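Jomar Castillo has spent most of his working life fixing packing machines, and he is careful about what he promises. When I asked him whether a machine can do the breakfast dishes yet, he took a while to answer.

"Parts of it," he said. "It can do parts of it, on a table, if you set the table up."

Castillo runs the test bench at Broltira, a small automation firm in Layug. For years the company built feeders and sorters for food plants. In February it began a side project called Rasedness, which looks at ordinary chores: clearing a table, putting cups away, moving groceries from one place to another. There are four people on it, and two of them still split their time with the factory side.

He doesn't like the word "housework" for what they do. "Housework is going from room to room and noticing things. We don't do that. We do one table." A chore gets on the list only if it can be started and finished without moving the arms' bases. Laundry was left off for that reason, and so was anything with a sink.

The cup work has taken up more time than anything else. A person hangs a mug on a peg without looking, he said, and will feel the handle touch the wood and adjust. The arm has to get the handle over the peg at the right angle, and if it is off by a little, it pushes the rack instead. The group has logged 1252 attempts at hanging a mug, and 389 of those were stopped by hand before the end.

"People hear that and think it's terrible," he said. "In a plant it would be. I'd be out of a job. But most of the stops were early on, and a lot of them were me being nervous about the mug."

I asked whether he would have one in his own kitchen.

"No. Where would I put it? I have a counter this wide." He held his hands apart to show me. "And then my kids would leave something on it."

The shop floor is a different matter, in his view. Broltira has a customer, Pidalard, that packs gift boxes, and there a person may pick up the same few items for a whole shift. The items come in the same bins at the same height. Castillo thinks a pair of arms could take over some of that picking fairly soon, at least the boxed goods. Soft bags are still hard. So is anything shiny, and so is anything that rolls.

Cartons fall somewhere in between. A full one is heavy and an empty one dents, and from the outside they look alike. He said the arms do best when the carton is standing up and worst when it is lying at an angle, which is how a carton tends to end up at home.
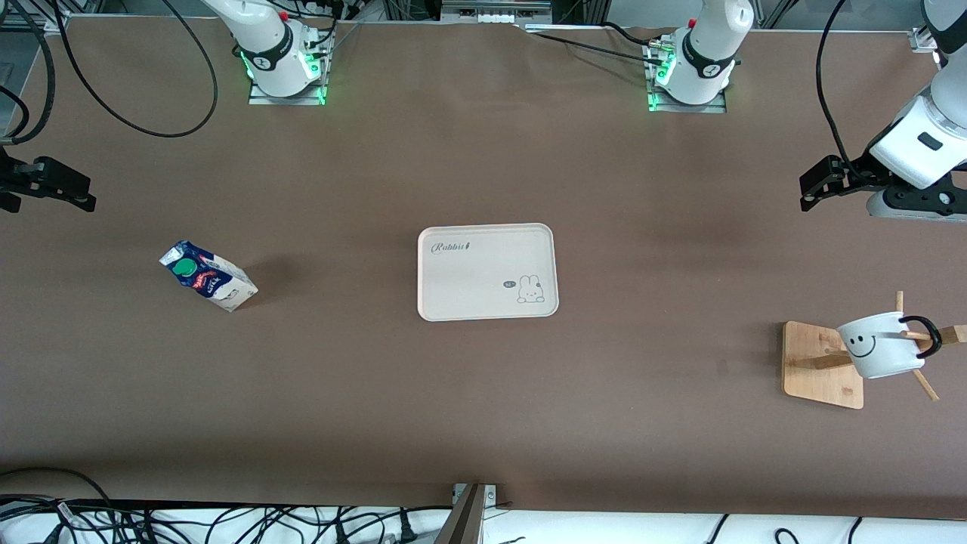 Speed is the other complaint he hears. Visitors watch for a minute and start wanting to reach in and do it themselves. Setting one item on a tray can take the arms 10 seconds on a good run, and Castillo sees no point in pushing that down yet. "I'd take slow and boring," he said. "If it's slow and it works all night, you can sell that. If it's fast and I have to stand there -- well, then I might as well put the cup away."

The standing there is what he would most like to get rid of. Somebody has to lay things out again after each run, and he figures he has done that over 400 times himself. They talked about having the arms reset their own table, and may try it later in the year.

I asked him for a date when a family could buy something like this. He wouldn't give one. He said he'd been wrong about the sorters by three years, and those only had to handle potatoes.

"Ask me about the gift boxes," he said. "I can give you a date for the gift boxes."

He then gave me one, and asked me not to print it until Pidalard had seen it.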